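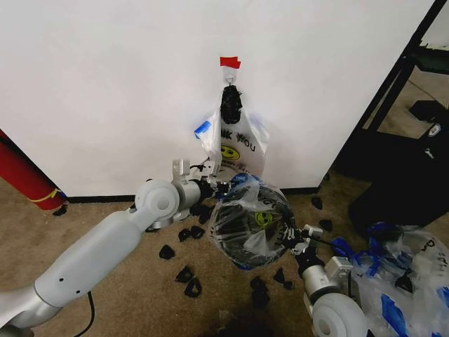
Attachment 1: wall hook and bags, Otthorpe

Ticket: label printer drops off the Wi-Fi
Raised by: Lieven Boersma
Status: open

Hi again, me with the Bondow printer. It's still losing the network every 35 minutes, you could set a clock by it! I print a run of 200 address labels on a Wednesday and this week it gave up 2 times before I'd got to the end (the queue says "waiting", the light goes amber, and then I sulk).

Tried so far:
- off and on at the wall, obviously
- forgot the network and joined it again, fine until the next drop
- moved it next to the router, no change
- swapped the cable for the one off the old Ragnarsson, and it printed all morning on that, so the printer itself seems all right

Clirero support told me to switch off the sleep setting, but I can't find it anywhere in the menu - is it hidden under Power or somewhere dafter? Firmware says version 6 if that helps. I'm in until half four if you want to ring.

Lieven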